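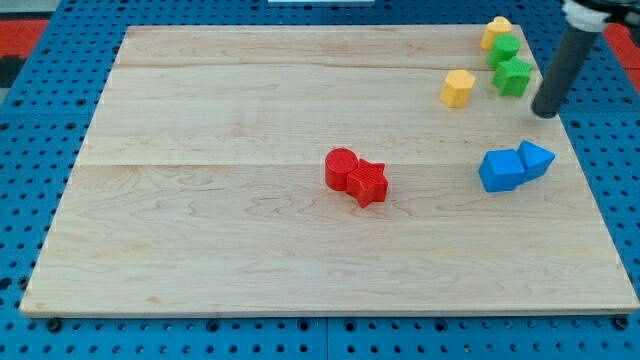

Attachment 1: work board with the eight printed blocks, arm on the right side

Ticket 277 - Push task: tip stops too early on the left side
Opened by: Marilou Panganiban
Team: Mesach (student project, block pushing)
Assigned to: Rafail Konstantinidis
Priority: normal
Status: waiting for test

Marilou Panganiban, 2025-01-12
Hello. Our arm must push the blocks into groups by color. On the right half of the board it works well. When the target is on the left half, the tip stops up to 19 mm before the goal and the program reports "goal reached". There is no error in the log. I restarted the controller 2 times and the result is the same. In the attached picture all the blocks are in the middle or on the right, so you see which area we still can use.

Rafail Konstantinidis
Thank you for the clear report. Did somebody change the rod or take off the wooden board after the last calibration? Please also send me the calibration file name.

Marilou Panganiban
The file is stivum_cal_59. It is from September. I asked in the team and Emrys Mostyn took the board off before the holidays to clean the pegboard, then he put it back with the same bolts. I did not know this when I opened the ticket, sorry.

Rafail Konstantinidis
Then the board is probably moved or turned a little - a small angle gives a bigger mistake far from the arm. Please do this:
Take all blocks off the board.
Touch the four corners with the tip at slow speed.
Save as a new file, do not write over the old one.
Run the left side test with only the red cylinder.

Rogelio Sebastian
I can do the corners after the control class. Marilou, please leave the arm switched on.

Marilou Panganiban
OK, it stays on. The key for the cabinet is with Kazimír Holub.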